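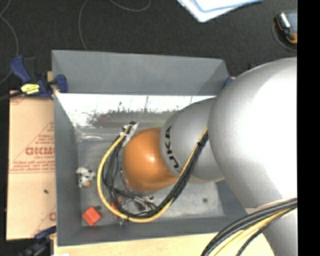
Garage & Attic > Storage > How-Tos

How I Clean Out a Storage Bin That Smells Like an Old Basement

I pulled nine bins down from the attic in September and every one of them had that smell. You know the one. Mine are mostly the big Bralen totes (the 34-gallon kind, too big for me to carry full, but I keep buying them) and I wasn't about to toss them over a stink.

What you need: dish soap, baking soda, white vinegar, a soft brush, two old towels and a sunny spot.

1. Dump everything out and shake the bin upside down over the grass. Do the lid too. Dead bugs love the groove in a lid!

2. Wash it with hot water and a good squirt of dish soap. Go easy with the brush. I used a scouring pad on my first one and now the bottom is so scratched up that it grabs dirt every time I look at it.

3. Rinse, then wipe the inside with half vinegar, half water. Let it sit for 17 minutes. (My oven timer was already set to that and it worked, so I've stuck with it.) Rinse again.

4. Dry it with a towel, corners first, then leave it open in the sun all afternoon. Flip it halfway through.

5. Still smelly? Sprinkle baking soda over the bottom, put the lid on and leave it overnight. Tap it out in the morning. My worst one took two rounds.

Don't mix the vinegar with bleach, ever. And if a bin has held gas or paint thinner, I wouldn't bother, just don't put clothes in it again.

Before I load one back up I toss in a bar of soap, still in the wrapper. The sweaters come out smelling pretty nice.

Filed under: Bins & Totes, Smells, Weekend Jobs

You might also like
Rovstead shelf brackets, two years on
Labels that stay stuck in a hot attic
What I keep in the Cassim rolling cart
Folding fitted sheets (my lazy way)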